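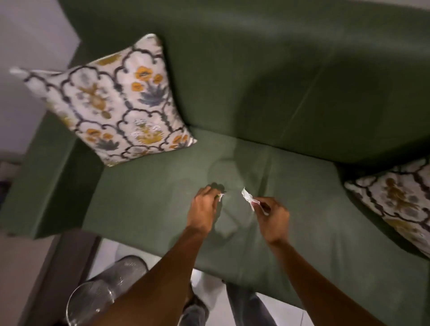

Sidutby Furnishings Reuse Program
Interim Progress Report to the Quintanilla Fund
Reporting period ending January 2022
Prepared by Zdenka Ivanov, program manager

1. Status

The program collects used household furniture, inspects and repairs it, and supplies it to tenants moving into unfurnished social housing. This report covers the second half of the grant term. Collections and deliveries are running to plan. Repair throughput is behind plan, and the textile cleaning line started later than proposed. No change to the total grant is requested. One transfer between budget lines is requested in section 6.

2. Collections and intake

The target for the period was 3,000 items accepted at intake. The number accepted was 3,437. Most of the excess came from two apartment buildings cleared by their owner ahead of renovation. We took those loads at short notice and stored part of them in the overflow bay, where they remained at the end of the period.

Intake inspection was moved to the loading dock in the first month. Items are now checked for frame damage, missing hardware, odor, and signs of insects before they enter the building. Previously the check was done at the repair bench, and rejected items had to be carried back out. The new order has cut handling, but the dock is unheated and inspection slows down in cold weather. A curtain has been fitted to the dock door.

Rejected items are sorted into wood, metal, and mixed waste. Mixed waste remains the largest fraction by weight, and disposal charges are above forecast as a result.

3. Repair

Chairs, tables, and bed frames move through the shop without delay. Upholstered pieces do not. At the end of the period 322 upholstered pieces were waiting for repair or cleaning. The causes are as follows.

Seat foam was out of stock at our main supplier for part of the period. A second supplier, Lelirex, has been approved and delivers in smaller lots at a slightly higher unit price.

One of the two upholstery positions was vacant until the autumn. Clyde Tillman now holds it. He has rewritten the work card so that webbing, springs, and foam are checked in that order before any cover is removed. Several covers had been taken off earlier in the year from pieces that then failed on the frame.

Sewing capacity is adequate. Cutting is limited by table space, and the layout will be changed when the overflow bay is cleared.

4. Textile cleaning line

The extraction machine was installed late. The electrical supply to that corner of the building had to be upgraded, and the landlord's consent took longer than the work itself. Commissioning is complete. Fixed covers are cleaned in place and dried under forced air; removable covers are washed separately and tagged with the number of the parent piece. Tags were lost in early batches. Sewn tags have replaced the adhesive type.

Drying time is the present limit on output. A second fan unit is on order.

5. Deliveries

We furnished 210 households in the period, which meets the target in the grant agreement. Referrals came mainly from the housing office and, to a lesser extent, from the Grullance shelter. Delivery slots were missed in a few cases where the elevator was out of service or the tenant did not yet have keys. The booking form now asks for both.

Tenants choose from stock at the warehouse or by phone. Sofas are the item most often requested and the item most often out of stock, for the reasons given in section 3.

6. Budget

Spending on wages is under the approved line because of the vacancy. Spending on materials and waste disposal is over. We request approval to move the unspent wage amount to materials. The revised table is attached as Annex A, and supplier invoices are in Annex B.

7. Work planned to June

Clear the overflow bay and relocate the cutting table.
Install the second fan unit and record drying times by fabric type.
Reduce the upholstery backlog to one month of work.
Renegotiate the mixed waste contract or obtain a second quote.
Submit the final report and audited accounts.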